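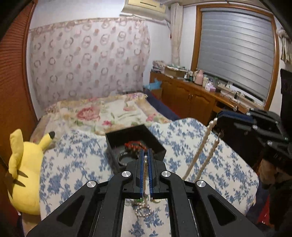
Home Issues Authors Search

8 Jan 2018
Gemma Goodall

3. Storage and thread wear

3.1 Material

The study group consisted of 142 strung necklaces brought to the Bittencourt repair counter in Flisville for restringing. Owners filled in a one-page form on how the piece was kept at home, how often it was worn and when it was last restrung. Forms with no entry under storage were set aside, and the 23 necklaces they covered are left out of the tables in Section 4. The rest were sorted into three storage classes: hung, laid flat and heaped. A necklace was classed as heaped if the owner reported keeping it in a box, bowl or drawer together with other strands and with no divider between them. Loose strands in this class tend to take the form seen in Figure 2, where pale pearl necklaces lie in a tangle with a few small green beads mixed in.

Figure 2. Pearl strands and small green beads in a loose tangle.

Mixed heaps were kept as a single class. An early draft of the form asked owners to name the materials stored together, but the answers were too uneven to use – many wrote only "beads" or "costume."

3.2 Thread preparation

Each strand was cut next to the clasp and the beads were slid off by hand. Knotted strands were cut between knots, and the sections were bagged in order so that the position of each worn point could be recovered. The thread was brushed dry. Washing was tried on spare lengths and dropped after it was found to lift loose fibers and make the wear look worse than it was.

Wear was scored under a bench microscope on a scale from zero (no broken fibers) to five (thread parted). Two readers scored every length without sight of the owner's form. Where the scores differed by one, the higher was used. Where they differed by more, the length was read again by both.

3.3 Abrasion test

New silk thread from Koria was used for the bench test. A length was passed through a drilled bead, loaded with a 100 g weight and drawn back and forth for 900 cycles on a Skirkitz thread tester. The bead was then turned a quarter and the test repeated on fresh thread, so that a rough spot on one side of the drill hole would not set the result for the whole bead. Beads with visible chips at the hole were tested as a separate series.

The test does not copy household wear. It loads the thread in one direction only and leaves out skin oil, perfume and the slow stretch that comes from hanging. It was used to rank beads by the roughness of the drill hole, and the ranking was then compared with the wear scores from Section 3.2.

3.4 Limits of the forms

Reported storage was not checked against the home. Owners who wrote "laid flat" may have meant a tray with several strands side by side, and two of them said as much when they came to collect their pieces. Their forms were left as written. Age of thread is a weaker entry still. Most owners gave the year of purchase, and a necklace bought secondhand may carry thread much older than that. Thread age is therefore used in Section 4 only to split the group into restrung and never restrung.

Contact the editors | Copyright 2018 | Back to top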